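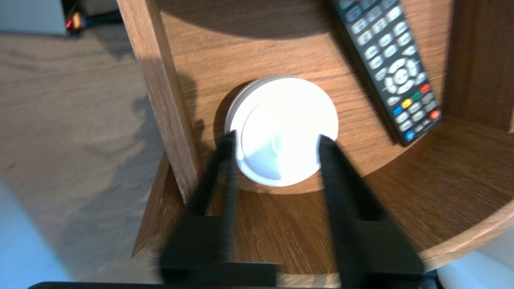 よくあるご質問：Plodport地区 呼吸器感染症後の食料配送支援

最終更新：1月

対象となる世帯

Q1. 申請できるのはどのような世帯ですか。
Plodport地区に居住し、世帯員のいずれかが呼吸器感染症の診断を受け、自宅療養中または退院後6週間以内である世帯が対象です。世帯の所得は審査項目に含まれません。同居していない家族による代理申請も可能ですが、配送先は療養者の居住地に限ります。

Q2. 療養者が複数いる場合、申請は人数分必要ですか。
世帯につき1件で受け付けます。療養者の人数は申請書の第2欄に記入してください。配送量は療養者数ではなく世帯人数をもとに算定します。

Q3. 診断書は必要ですか。
不要です。医療機関の領収書、処方箋の控え、検査結果通知のいずれか1点の写しを添付してください。自己検査の結果のみでは受付できません。

配送

Q4. 配送の頻度と量を教えてください。
週1回、1世帯あたり最大6箱です。標準箱には米、缶詰、乾麺、常温保存の飲料が入ります。冷蔵品は、Sestier倉庫から当日中に配送できる区域に限り追加できます。

Q5. 対面での受け取りは必要ですか。
必要ありません。玄関前に置き、配送完了をショートメッセージで通知します。集合住宅の場合は、共用部への置き配が管理規約で認められているかを事前に確認してください。

Q6. 配送時間は指定できますか。
午前（9時～12時）または午後（13時～17時）の区分で指定できます。時刻単位の指定は受け付けていません。変更は配送前日の15時までに、Kornico受付システムの「予約変更」画面から行ってください。

Q7. アレルギー対応はありますか。
小麦、卵、乳、そば、落花生、えびの6品目について除外指定が可能です。除外した品目の代替品は倉庫側で選定します。製造工程での微量混入の有無は保証していません。

費用と実績

Q8. 利用者の負担額はいくらですか。
食料および標準配送は無料です。指定日に受け取りができず再配送となった場合は、2回目以降、1回につき200円を申し受けます。入院による不在は請求の対象外です。

Q9. これまでの利用状況は公開されていますか。
前年度の配送件数は3,798件、利用世帯数は870世帯でした。月別の内訳はCollado支所の窓口で閲覧できます。電話での照会には対応していません。

世帯員が亡くなった場合

Q10. 療養者が亡くなった場合、配送は停止されますか。
自動的には停止されません。残された世帯員がいる場合、承認済みの期間が満了するまで同一条件で継続します。停止を希望するときは、電話または書面で届け出てください。死亡届の写しは不要です。

Q11. 申請者本人が亡くなった場合の手続きは。
同居の世帯員が「申請者変更届」を提出してください。変更届の処理中も配送は継続します。単身世帯の場合は、親族または管理人からの連絡をもって終了扱いとします。

個人情報

Q12. 提出した書類はどのように扱われますか。
審査完了後、写しは6か月間保管し、その後裁断処分します。診断に関する情報を配送担当者に共有することはありません。配送票に記載されるのは、氏名、住所、箱数、除外品目のみです。

Q13. 申請書の様式が旧版でも受理されますか。
旧版は3月末まで受理します。ただし旧版には除外品目の記入欄がないため、該当する場合は余白に品目名を記入してください。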